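Search this site Enter keywords Go

Visit Report: Open Day at the Randbridge Peacekeeping Training Center

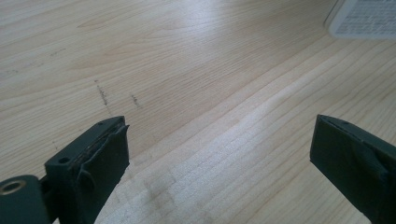
The center opened its doors to outside visitors on 12 April 2024, and our institute was invited to send 4 staff members. The center prepares officers for overseas advisory missions, and 273 students completed its courses last year.

The morning was given to briefings on convoy planning and on the legal limits that apply when advisers travel with partner forces. Instructors used the Mamdale exercise, a two-day problem in which a patrol loses radio contact near a border town. Discussion was frank, in particular on the question of who may approve a change of route.

After lunch, visitors toured the language wing and the Negussie Library, which holds mission reports open to outside researchers on written request. The institute has asked for access to the Nanudville papers — a reply is expected in July.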